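February, 14:10

Gristby adhesive, batch 2, shear test after humid storage. Coupons bonded on the Zadham jig, 90 minutes under clamp, then into the cabinet. Pulled 109 N at first slip, 191 N at full break. Failure mostly at the primer side, same as the dry set. Cleaned the grips before the second run and re-zeroed the load cell.
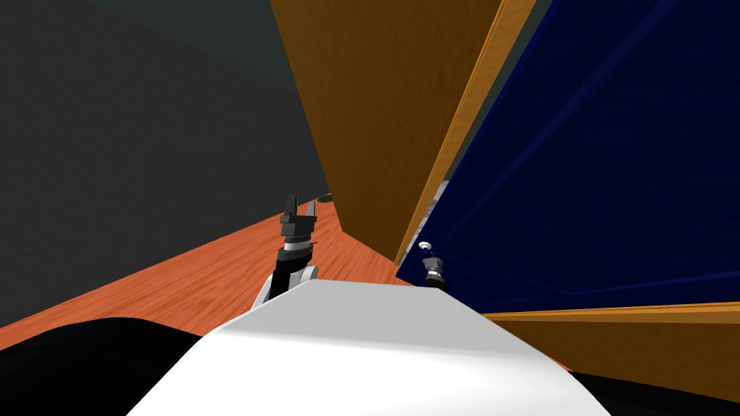
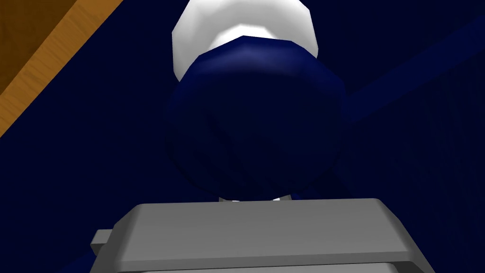 Renders. First: white torso and left arm. Second: white cap on navy-blue body.

Primer from Dotell is near its use-by. Order more before the next set. Cabinet drain still slow; check the trap. Raw curves are in the Warraich folder, not yet trimmed.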